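Jutholm Household Handling Project
Progress report to the equipment fund, second period
Prepared by Zlatko Dimitrov

Summary

The project is on schedule for the bedroom work and behind on the kitchen work. Spending is below plan, mainly from one large order we have put on hold. We are asking the fund to let us move money between two equipment lines. The total we were granted does not change. The request is set out under "Changes requested," and we would like an answer before the August order goes in.

Work done in this period

The furnished bedroom at the Pulenville apartment has been in use for the full period. It was picked because it is a small, ordinary room with a bed, a wardrobe and shelving, and not much floor left over. Most of our time went into bedding and pillows: picking up, turning, placing at the head of the bed, and smoothing the cover. The remaining sessions were spent on small packaged goods, which the arms have to hold while the other side is doing something else.

We run the two arms with different end pieces. The left arm carries a multi-fingered hand. The right arm carries a gripper. This was a budget decision in the original plan, when we could afford one hand and wanted to compare it with the cheaper option before buying a second. We now have enough hours on both to say something useful about that.

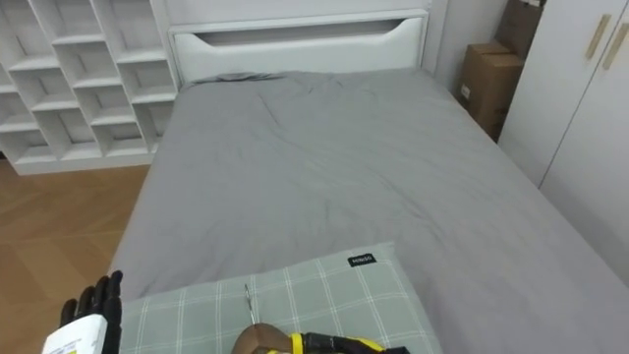

Bedroom setup, Pulenville. Hand on the left arm, gripper on the right, with the pillow at the foot of the bed.

The hand is better with boxes and packets. It holds them at odd angles and does not need them presented in a set way. It is slower on fabric, and the operators have to plan each grasp more carefully. The gripper is better with the edges of pillows and covers, where a firm pinch is what the job needs. It is poor with flat packages lying on a soft surface, since the cover gives way under them.

Reach is the main limit in this room. With the base at the foot of the bed, the arms handle the lower half of the mattress well. Work near the headboard means driving around to the side, and on the wardrobe side the space between the bed and the doors is too narrow for the base. We have been doing all headboard work from the other side. That adds time to each run and it wears the base wheels more than we allowed for.

The kitchen work has not started. The counter and cabinets were fitted late, and the power outlet we need for the charger is on the wrong wall. The landlord has agreed to a new outlet. We expect to be able to move in shortly after it is signed off.

Equipment purchased

Finger pads and spare cables for the gripper were bought from Sternitz. Delivery was on time and the parts fit. Two sets of pads have been used up so far, and we have stopped using the softer grade, which tears at the corners.

The service contract for the hand was placed with Janevski. It covers parts and labor at their workshop but not shipping. We did not budget for shipping and have paid it from general supplies. The hand went in once for a finger joint that was sticking, and we were without it for nine working days. During that time the left arm could not be used for anything that counted toward the plan.

Bedding, pillows and packaged items were bought from ordinary stores. These costs are small and will stay small. We do suggest the next plan give them their own line, as they are now mixed in with cleaning supplies and are hard to report on.

Equipment not purchased

The second hand is on hold. It is the largest single item left in the budget. On the results so far, a matching hand on the right arm would make fabric work slower, and fabric is most of what we do in the bedroom. We may want it later for the kitchen, but we would prefer to see the first kitchen results before committing to it. The quote from Janevski can be renewed once at the same price.

The spare battery was also left for later. A full charge has covered a morning of bedroom work with some to spare, and the charger is in the next room. In the kitchen the runs will be longer, so this order will probably be needed.

Changes requested

First, we ask to move part of the money held for the second hand to a narrower base. Sternitz offers one that takes our existing arms and mounting plate. By our measurements it would pass along the side of most beds with a normal walkway, though it would still not fit beside the wardrobe in this room. It would cut down the driving around that now takes up almost 10 minutes of a typical headboard run.

Second, we ask to add hand shipping to the service line, so that it no longer comes out of supplies.

The rest of the second-hand money would stay where it is until the kitchen results are in.

Risks

The main risk is still having only one hand. If it fails during the kitchen work, we lose the left arm until it comes back. A loan unit would solve this, and Janevski has said it can offer one for a weekly fee. We have asked for the terms in writing and have not had them yet.

The apartment lease is a smaller risk. It runs past the end of the project but has no extension clause. If the kitchen slips again, we would need to talk to the landlord early.

Next period

Complete the bedroom runs from the side position. Move the charger and begin kitchen work. Order the base if the change is approved. Send the fund a short cost comparison of the hand and the gripper, with repair time included.

Receipts and the updated budget sheet are attached separately. Questions about either can go to Zlatko Dimitrov at the Jutholm office.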